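Lunde bench: gripper fault in March

The bread-handling bench at Lunde was out of use for two days in March after the arm began pressing too hard on its picks. The first sign was a flatbread with two deep dents in it. Tyra Blomqvist stopped the run at 233 picks out of a planned 500 and went back through the log.

The arm is supposed to stop lowering when the fingers meet the bread. The contact threshold had gone back to its default after a controller restart, and the default is meant for hard parts. Rolls with a firm crust mostly came through it. Flat pieces did not, and the wrist was taking more load than it should have.

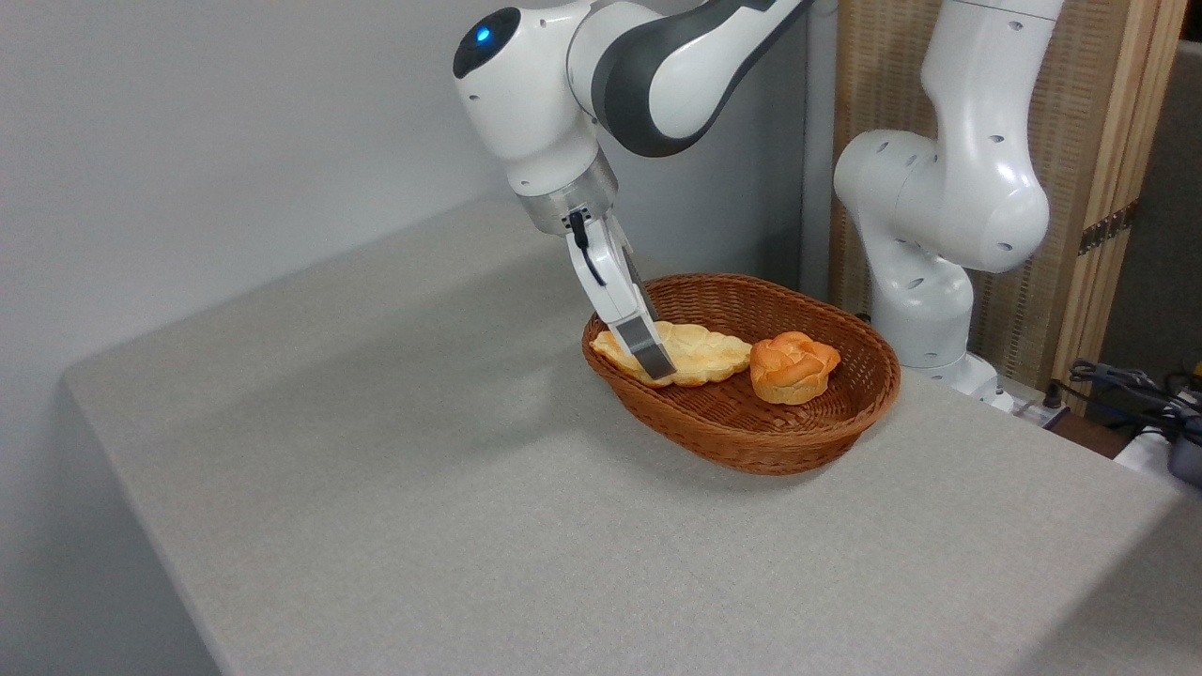
The controller now refuses to start a run until the threshold has been read back and matched against the job sheet. Tyra has also lowered the descent speed for the last part of the move. It makes each pick slower, but the Brisarero orders can stand it for now.

No one was hurt – the bench was running with the area clear, as it should be. The Brunach site uses the same controller settings and has been told. Drillport has a different controller and is not affected.

If you restart a controller for any reason, check the threshold before the first pick and write it in the log. Marked or squashed bread should be reported the same day, even if the arm has not thrown a fault.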